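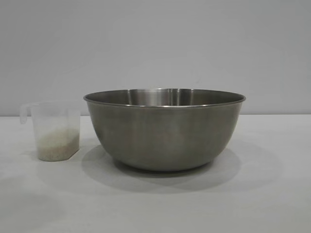
Teleoperated pouring demos: policy hesitates before the grasp

Tags: teleoperation, imitation-learning, wrist-camera, data-quality
Asked 12/19/18

I'm collecting demonstrations for a pouring task. The arm should pick up a plastic measuring cup with some rice in it, tip the rice into a steel mixing bowl and put the cup back on the table. I drive the arm by remote control from a leader arm (a Henia, the small one) and record joint positions, gripper opening, one fixed camera and one wrist camera. Recording is done with Bralora at 20 Hz.

I have 253 demos so far. Training is plain behaviour cloning on chunks of 12 actions. Validation loss looks fine. On the real arm the policy moves out from home toward the cup, gets to within a few centimetres of it, and then stalls. Sometimes it drifts toward the bowl with the gripper open. If I nudge the cup a little it will usually wake up and finish the whole task, pour included, so the later part of the motion has been learned to some degree.

Things I have tried:

Training longer. No change.
Dropping the wrist camera. The stall gets shorter but the grasp misses more often.
Grey card white balance on both cameras, locked exposure. Slight improvement, maybe.

The start of each demo is set up by hand. Cup on the left with the handle pointing away from the bowl, bowl on the right, bare table otherwise.

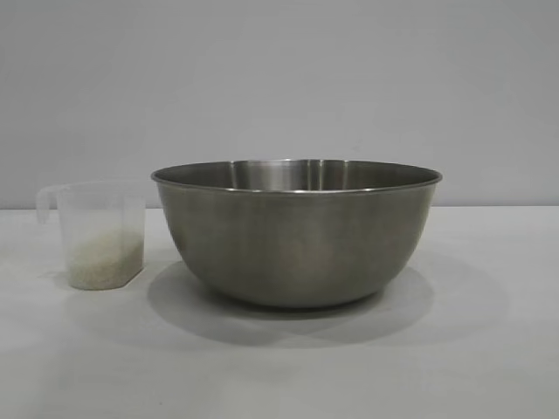

I vary the positions by a couple of centimetres between demos and top up the rice from a bag when it gets low. I don't use a jig for either container. The operator (me) waits for the recorder to beep, then looks over at the cup, then starts moving. I suspect that wait is part of the problem but I don't know how to confirm it, and I would prefer not to throw away 253 demos on a hunch.

Is this a data problem or a model problem? Would kinesthetic teaching (pushing the follower arm through the motion by hand) give cleaner data for this task?

3 answers

Answer 1 (accepted)

Data problem, most likely. Plot joint speed against time for 10 or so of your demos and look for flat sections. You will have one at the start, and I would bet on a second one just before the gripper closes, where you stop to line up the fingers. With single-frame observations the policy can't tell "just arrived, pausing" from "has paused long enough, close now". The most common label for that view is "stay put", so it stays put. Nudging the cup changes the view enough to get it out of that state.

You don't need to discard anything. Do this in order:

1. Trim the idle section at the head of every demo. Threshold on joint speed, keep two or three frames before first motion.
2. Mid-demo, downsample any run where neither the arm nor the gripper moves. Don't delete it entirely or you will get a jump in the action targets.
3. Make sure the gripper command counts as motion in your threshold. If you only look at the arm joints, you will cut out the closing of the fingers, and that is the part you want most.
4. Retrain with the same settings, so that you know what fixed it.

If you record more, practise the approach until you can close without stopping. A slightly off-centre grasp done in one movement is better training data than a perfect one with a long pause in front of it.

On kinesthetic teaching: the motion is usually smooth, but your hands and forearms end up in both cameras during every demo and won't be there at run time. You can replay the recorded trajectory and capture images on the replay, which works for rigid objects if you reset the table accurately. With rice I would stay with the leader arm.

Answer 2

Agree with the trimming. I want to add something about the wrist view, given that dropping that camera changed the behaviour.
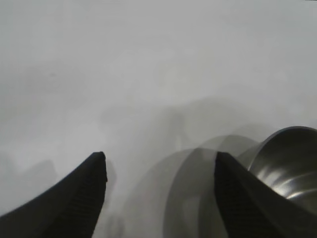
faltside_bench

Scrub through the wrist stream and stop wherever the bowl comes into view beside the fingers. Bare steel is awkward there. The highlights on the inner wall shift as the camera moves, and if frames are being blended or the exposure is long, the bowl leaves pale arcs across the table, which a small image encoder may treat as an edge worth attending to. Your drift toward the bowl with the gripper open would fit with that, although I can't prove it from one log.

Check for a temporal denoise setting in the camera driver and turn it off. Then shorten the exposure and add light to make up for it. We had the same trouble on an Ackermann gripper with black fingers: auto exposure was metering on the fingers and the pale table together and settling somewhere useless. Fixed exposure, set with the gripper open over bare table, was good enough.

Also compare timestamps between the wrist stream and the joint log. Ours was late by two frames and we only found it by tapping the table with a fingertip and lining up the two signals. At 20 Hz, two frames is 100 ms -- enough to spoil a grasp label.

Position spread of a couple of centimetres is too narrow in my opinion. Move the bowl more than the cup. If the bowl is always in nearly the same place the policy can learn the pour from joint angles alone and you won't notice until somebody shifts the bowl.

Answer 3

had this, just bought more disk and recorded 540 demos, went away by itself mostly. use a heavier bowl so it doesnt slide

Comment from asker, on answer 1:
Flat sections confirmed, both places. The one before the grasp is roughly a second long in most of the demos I plotted. Trimming script is written, retraining overnight. I had left the gripper out of the threshold, so thanks for point 3. Will check the denoise setting as well -- the driver doesn't expose it in the menu but there is a register for it.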